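Lorinik toilet cleaner, 2 litres

A thick, unscented cleaner for limescale and everyday stains. It clings under the rim — no need to flush first. Squirt it round the bowl, leave for 30 minutes, then brush and flush. In hard water areas use it twice a week.

Do not mix with bleach. Safe for septic tanks.

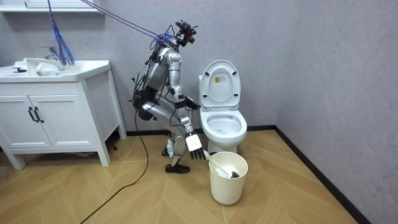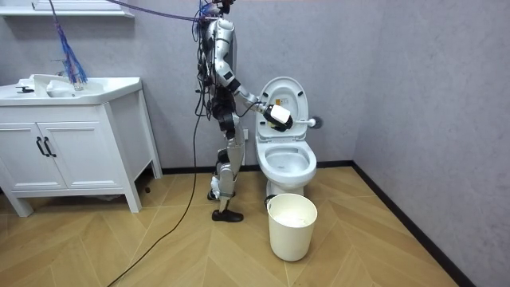 Sold singly or by the case. Trade orders of over 100 bottles go through Cosmin Ardeleanu at the Atton depot. The new cap fits all bottles filled since May.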